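Budgeting for simulated robot work

Budgeting for simulated robot work is the planning of costs for a project in which a robot is run in a computer-rendered room before any hardware is bought.
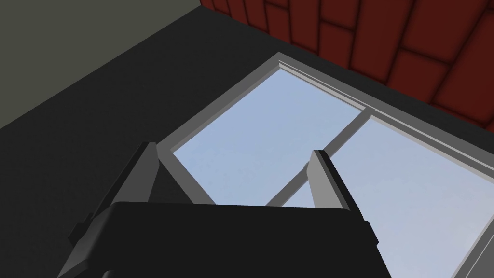 Plorkau

A plan usually separates software from later equipment. Software costs include the simulator license, computing time and room models. A window in a wall may be enough for an early reaching trial, and a small team can start with one workstation and 25 room layouts.
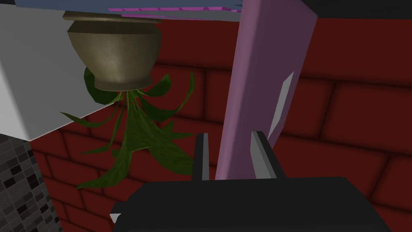
Room models are sold singly or in sets. The Wedon set is priced at 4,000 dollars and is licensed for 2 years. Dratari charges by the month and includes updates. Buyers check whether plants, panels and wall finishes can be changed without a new license.

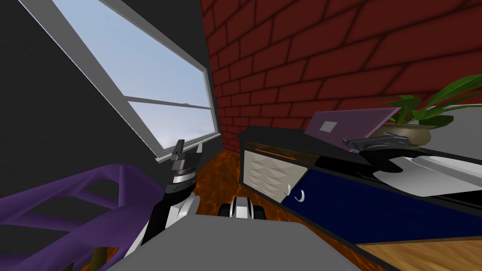
Arms are the largest item once a project moves to hardware. A two-arm station needs 2 controllers, spare fingers and a mount, and the floor space has to be set aside before delivery. Many plans hold back part of the money until the simulated trials have been reviewed, usually in January. Training and repair are listed on separate lines.

See also: Equipment leasing; Robot gripper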